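Clodell Shape Board: README for the Board and Its Pieces
Last revised Sep 27, 2026

Welcome, and thank you for picking up the Clodell set! I've tried to put down everything I know about the red board and the pieces that go into it, and I apologize in advance if I wander a bit (I am fond of this thing).

The board is red, a good loud red that leans orange under the lamp, and it has openings for circles, squares and a few fancier shapes. The green pieces are long and ridged, so a piece has to be turned to the right angle before it will go anywhere.

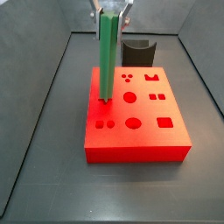

Salvador Amaral wrote in to ask whether the small round holes are meant to be interchangeable, as he'd been treating them that way since February. They are, as far as I'm concerned, and I've changed the piece list to match.

The star is the one people write to me about. Five points means five good angles, and in between them it simply sits on top and refuses. Start with it straight up and down, then line up one point before you worry about the rest. 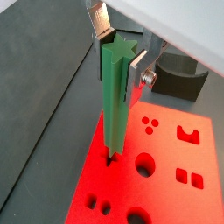 Star piece held upright over the board.

The full Clodell record has 1329 entries, one per try, each with the name of the piece and a note on the angle if I remembered to write one. Wichai Srithong went through about 100 of them with me and fixed my spelling, bless him. 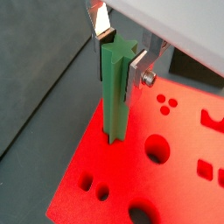 Star piece at the board, five-pointed top face showing.

Known gaps: the notes on the squares are thin, and I used two names for the cross in the early entries ("plus" and "cross" are the same piece, so please merge them).
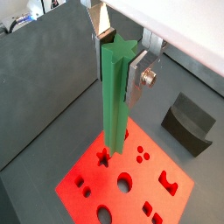

If you find other doubled names, send them along to the Jultthorpe list and I'll fold them in with the next revision. Please keep the pieces with the board when you put it away!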